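Foro Hogar y Limpieza > Textiles y tapicería
Tema: Bayetas de microfibra que dejan pelusa en tela de canalé

javau_79
Registrado en Gemberg
Escrito el 19 jun 2019
Buenas. Tengo un sofá de canalé beige y cada vez que le paso la bayeta gris de pelo largo se queda pelusa metida entre las rayas. Las bayetas son nuevas, de un paquete de 6, lavadas una sola vez con las toallas. ¿Es cosa de la bayeta o del lavado?

Carnwood
Del lavado. Las toallas de algodón sueltan fibra y la microfibra la coge toda. Luego la deja donde pueda. Lávalas solas, a 40 grados y sin suavizante.

mdhillon
No estoy de acuerdo. Las de pelo largo son para polvo en superficies lisas. En canalé el pelo se engancha aunque la bayeta esté perfecta. Para eso, cepillo de cerdas blandas y aspirador, siempre en el sentido de la raya.

Carnwood
Yo uso las de pelo largo en tapicería desde hace 7 años y no he tenido ese problema. Una cosa es frotar y otra pasarla sin apretar.

Achterberg_Lia
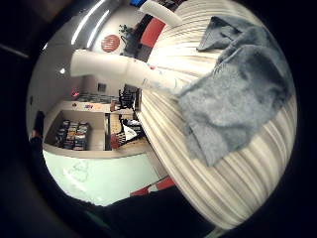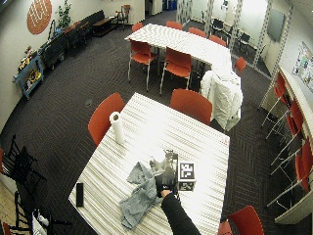 La bayeta gris, en la primera sobre tela de rayas crema y beige; en la segunda sobre la mesa, con el rollo de papel.

Achterberg_Lia
A mí me va bien sacudirla en la ventana antes de usarla. El vinagre en el aclarado también lo probé 2 veces y no noté diferencia.

javau_79
Gracias. La mía tiene el pelo igual de largo, quizá algo más oscura. ¿En secadora las metéis?

Carnwood
En frío sí. Con calor la fibra se apelmaza y ya no recoge nada.

mdhillon
Ni en frío. Tendidas y listo, en verano tardan una hora. Y mirad la etiqueta, que muchas de las que venden como microfibra no son 100 % sintéticas y llevan mezcla. Esas sueltan pelusa siempre, las laves como las laves.

javau_79
La etiqueta la corté, así que no lo sé. Esta noche las lavo aparte y pruebo en un cojín.

javau_79
Vuelvo con el resultado. Lavadas solas y tendidas sueltan bastante menos, pero en el fondo de las rayas todavía queda algo. Lo he quitado con el cepillo.

mdhillon
Lo del cepillo lo dije en el primer mensaje.

Carnwood
Y lo de lavarlas aparte, yo. Dales otro par de lavados antes de tirarlas.

Achterberg_Lia
¿Qué cepillo has usado? El mío es de ropa y se me queda corto para los brazos del sofá.

javau_79
Uno de zapatos sin estrenar, de cerda clara. En julio le toca limpieza a fondo al sofá y ya os cuento.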